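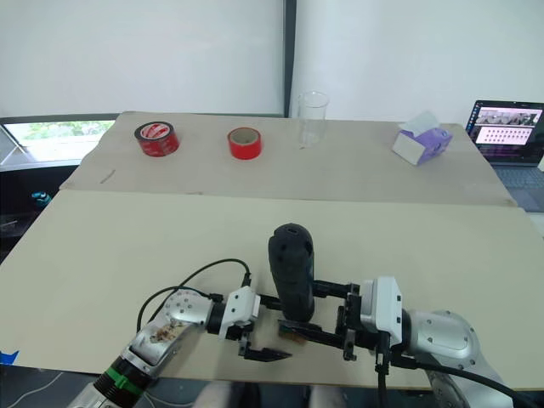 Tretow has opened orders for Rulerum, a two-arm workstation kit intended for colleges, repair shops and small laboratories that want to teach or test bench tasks without setting up a full production cell. The company announced the kit in September, following a trial period in which early units were placed with a limited group of customers. First deliveries under the new order program are expected before the end of the year.

The kit consists of two arms, a pair of two-finger grippers, a controller, cabling and a software license. Buyers supply their own table and computer. According to Tretow, the arms can be clamped to most flat work surfaces and do not need to be bolted to the floor, though the company advises against placing them on folding tables or on furniture with wheels.

Rulerum is the first product Tretow has built for work that involves both arms at once. Its earlier equipment was sold one arm at a time, and customers who wanted a pair had to set up the link between the two themselves. In the new kit, both arms run from one controller and share a single stop button. A task may be taught to either arm alone or to both together, and the software will hold one arm in place while the other completes its part.

The company describes the intended work as light and varied: picking up small parts, passing an item from one gripper to the other, holding an object upright while something is done to it, and setting things down in a given place. Heavy lifting is outside the kit's range. Tretow also states that the standard grippers are not sealed and should not be used with liquids or fine powders.

Training for new users is being provided by Bíró, a technical education firm that has worked with Tretow on earlier products. The basic course takes 27 hours and is divided between online lessons and supervised practice at the customer's own site. It covers setup, daily checks, teaching by hand guidance, and the care of cables and gripper fingers. Customers who complete the course receive a certificate that allows them to instruct others within the same institution. A shorter refresher course will be offered once a year.

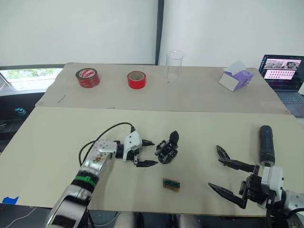
Practice sessions in the course use ordinary objects in place of purpose-made test pieces. Bíró explained in its course notes that students learn more about grip and approach from household and office items, which differ in weight, finish and stiffness, than from a set of matched blocks. Instructors are free to choose their own items, and the course notes set out only a range of suitable sizes. Glass is permitted from the second unit onward.

Tretow has published results from the trial period, in which Rulerum units completed around 3,000 handling tasks under the supervision of customer staff. The company used the findings to revise several parts of the kit. The cable guides at the wrist were lengthened after reports of tugging when an arm was fully extended, and the default closing speed of the grippers was lowered. A further request, for a quieter controller fan, is still under review and will not be part of the first deliveries.

Among the trial customers was Jumisstead, a vocational college that has used the kit in its maintenance and electronics programs. The college reported that setup took longer than planned, mainly as a result of limited space near power outlets, but that students were able to teach simple transfers during their first session. It has since ordered a second unit and intends to make the equipment available to evening students. The college also asked for larger print in the setup guide, and a revised guide is now supplied with every kit.

The standard package includes 8 spare gripper fingers, a set of hand tools and a printed setup guide. A storage case is sold separately. The warranty covers both arms and the controller for two years and may be extended at the time of purchase. Gripper fingers and cables are treated as wear items and are excluded, although Tretow has said that it will replace any that arrive damaged.

Software updates will be free of charge during the warranty period. After that, customers may continue to use the last version installed, or pay a yearly fee for further updates and telephone support. The company confirmed that tasks taught on one Rulerum unit can be copied to another, provided that both run the same version and that the arms are mounted at the same distance from each other. A mounting template is included for this purpose.

Orders for the first production run are limited to 68 kits. Schools and colleges will be given priority until the end of September, after which any remaining kits will be offered to other buyers in the order in which requests were received. Institutions that took part in the trial may exchange their early units for the current version at a reduced price. Requests for quotations should be sent to the Tretow sales office and should state the number of kits required, the delivery address and the preferred start date for training.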